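Looking After the Gripper on the Plate Station: Workshop Tips
Grekura Kitchen Workshop - Equipment Care Pages 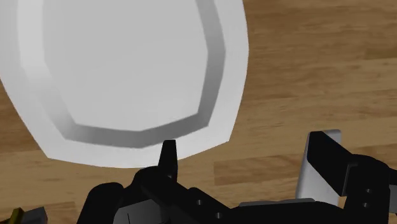
These tips apply to the two-finger gripper on the plate-handling arm at Station 4. They are intended for kitchen and workshop staff who clean the station, set it up at the start of a shift or replace worn parts. Staff who have not yet been signed off by Marleny Apaza may carry out the daily cleaning only.

Before you start

Run the arm to its service position and switch it off at the wall. The stop button on the control box is not sufficient for work on the fingers, as the arm may still hold air pressure after the button has been pressed. Open the bleed valve and wait until the gauge reads zero. Hang the tag on the switch and write your name on it.

Clear the work surface of plates. A dropped hex key will chip a glazed rim, and chipped plates must be taken out of service.

Daily cleaning

Wipe the contact pads with a cloth dampened in warm water and a little dish soap. Wipe again with clean water and dry with a second cloth. Do not use bleach, oven cleaner or the citrus degreaser kept under the sink. The degreaser leaves the pads slippery for the rest of the day, and a plate held by slippery pads tends to turn as it is lifted.

The black parts of the gripper may be wiped with the same damp cloth. Do not spray anything directly at the gripper. Water that enters the screw holes sits there, and the screws are then difficult to remove at the next service.

Grease from hands is a common cause of poor grip. Please hold the pads by the edges, or wear the thin gloves from the second drawer.

Checking the pads

Press a fingernail lightly into each pad and release it. A sound pad springs back at once. If the mark remains, the pad is due for replacement. Look also for a shiny patch near the tip, where the rim of the plate rubs. A small shiny patch can be dulled with a fine abrasive sponge, using two or three light strokes in one direction.

Pads are replaced in pairs, even when only one is worn. Spares are held in the Celaner parts bin, in bags marked 69. The older bags marked 92 belong to the bowl station and are too thick for this one - the fingers will not open far enough to clear a dinner plate rim.

Replacing a pad

1. Loosen both screws on the finger half a turn each before removing either of them.
2. Slide the old pad out towards the tip. If it sticks, warm it with a cloth wrung out in hot water. Do not lever it with a knife.
3. Clean the seat with a dry brush. Old adhesive may be rolled off with the thumb.
4. Fit the new pad with the bevelled end towards the tip and press it flat.
5. Return the screws and tighten them by hand, a little at a time on each side.

Thread compound is not needed and makes the next change harder.

Setting the approach height

After any pad change the approach height must be checked. Place one clean dinner plate on the station and jog the arm down slowly with the fingers open. The lower finger should come in beside the rim without touching it, and should leave a gap that will admit a folded sheet of printer paper. If the paper drags, raise the height one step and try again. If it falls through freely, lower it one step.

Close the fingers at the lowest speed and listen. A click means that the finger has met the plate before the pad has, and the angle needs to be corrected by Zbigniew Wysocka or Godfrey Owino. Please do not bend or file the finger to cure a click.

Test with the plates in daily use. Rims differ a good deal between makers, and a height set on a flat, broad rim will not always suit a narrow one. If the kitchen changes its plates, repeat the check before service.

Keeping the log

Enter the cycle count from the control box each Friday, together with any pad change and the initials of the person who did it. The present pads were fitted at a count of 1,443. Write the full number, as shortened entries have caused confusion in the past.

Record small faults as well. A plate that sat crooked once should go in the log - it may be the first sign of a loose screw.

Storage over the December closure

Leave the fingers open so that the pads are not pressed together. Cover the gripper with a clean cotton cloth. Plastic bags trap damp and should not be used.

Questions about parts should go to Lovely Maglaya at the Ulmont stores counter. Faults that stop the station should be reported to Awuor Were before anyone attempts a repair.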